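How I follow a foreign election without losing the plot

I've been doing this as a hobby for years, mostly late at night with a mug of tea going cold, and friends keep asking me how I make sense of a vote in a country I've never set foot in. So I've written it all down, using the Orar regional vote as I go along.

Step 1. Find out what's being elected

Sounds daft, but I got this wrong for Orar. I thought they were choosing a president, and it was a 40-seat assembly that picks one later on. Look up the number of seats, who gets to vote and what the winners can do once they're in.
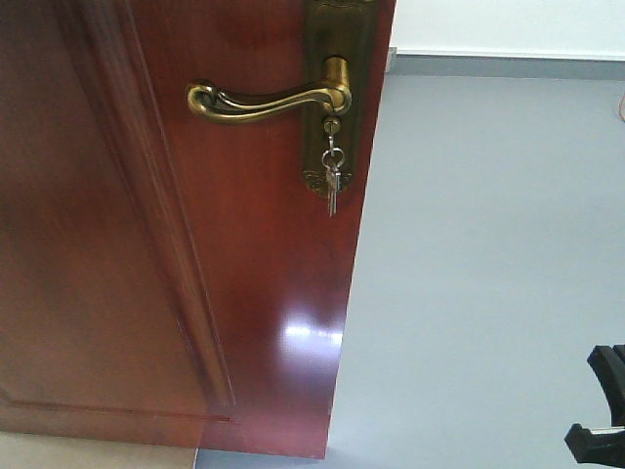

Step 2. Draw up a cheat sheet of parties

One line each: leader, where their votes come from, who they'd never work with. Leave out the slogans. My sheet had Wattimena's bloc at the top and a scribble next to it saying "strong on the coast, hopeless inland" – and that scribble helped me more than any long article did.

Step 3. Read two local papers that can't stand each other

Run them through a translator if you have to. I read one from the capital and one from Breltidville, and whenever they agreed on something I put a tick by it. Foreign coverage comes after that, for the background on neighbours, borders and who's lending money to whom. 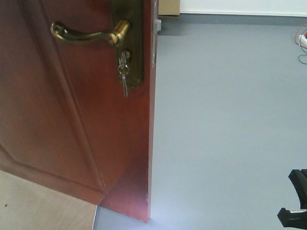

Door with the keys in the lock

Step 4. Be picky about polls

Check how many people were asked, and where. One Orar poll spoke to 2396 people across the whole region, another to just over 1000, nearly all in the towns. Guess which one was on every front page! I keep both but write the sample next to the result so I don't get carried away.

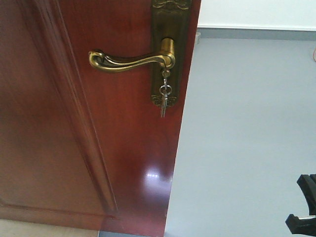

Step 5. Pick a few places to watch on the night

Choose somewhere safe for each side and somewhere that flips. I had Kellby as my flipper, on a tip from Sutrisno Goh, who runs a lovely little newsletter on island politics. If early counts come from the cities first, remind yourself of that before you text anyone.
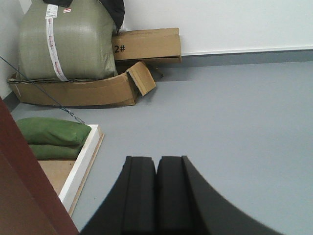

Then go to bed. Really, the first totals at two in the morning are nearly always lopsided, and the coalition talks can drag on for weeks anyway. I check again at breakfast, update the cheat sheet and start a fresh page for the talks, with each party's demands down the side.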